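Show the Robot Slowly, or Don't Show It at All

I have been teaching arms to pick things up by remote control since the year our shop bought its first Clanau controller. Most of the people I train now are better with the sticks than I am. They are faster, and their hands are steadier. I still throw out a lot of what they record, and I want to set down why, as the argument comes up with every new group.

The usual view is that more is better. Get 100 demonstrations by Saturday, feed them in, see what comes out. Þórarinn Juhl, who ran the Riis project before me, worked that way and got decent results on simple pick and place. His arm could move a block from one mark to another all day. Put a second block near the first and it would hover between the two until somebody stopped it. 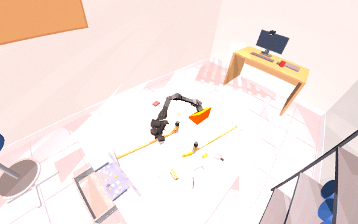
My own view is that the person at the controls should be made to decide things before touching them. Which object, from which side, and where it goes. An operator who starts moving and makes up the plan along the way records the making-up as well, and the arm learns to wander. This matters more once the work leaves a tidy tabletop. With long poles and small tools lying about on the floor and an open container off to one side, there are many fair ways to begin, and two operators will begin differently. Both may be right. Mixed together without any agreement, their recordings teach something in between, and in between is often a spot where there is nothing to grip.

So we agree on an order first. It goes on a sheet of paper next to the keyboard. Elínborg Kirkegaard thinks I take this too far, and she has a point. She says a robot that has only seen one order will be lost when a tool rolls away. Her groups at Prevham record mistakes on purpose - a missed grasp, a dropped piece - and then the recovery. I have started doing the same with 2 of every 10 runs. The recoveries need to be just as deliberate as the rest, though. A panicked save is no use to anyone.

I would also cap sessions. After more than 6 runs in a row, people cut corners on the approach, and you can see it in the wrist before they notice it themselves. We stop there, swap seats, and the person who was driving watches the next one.

Our September set was smaller than the one before it, and I would still rather train on it.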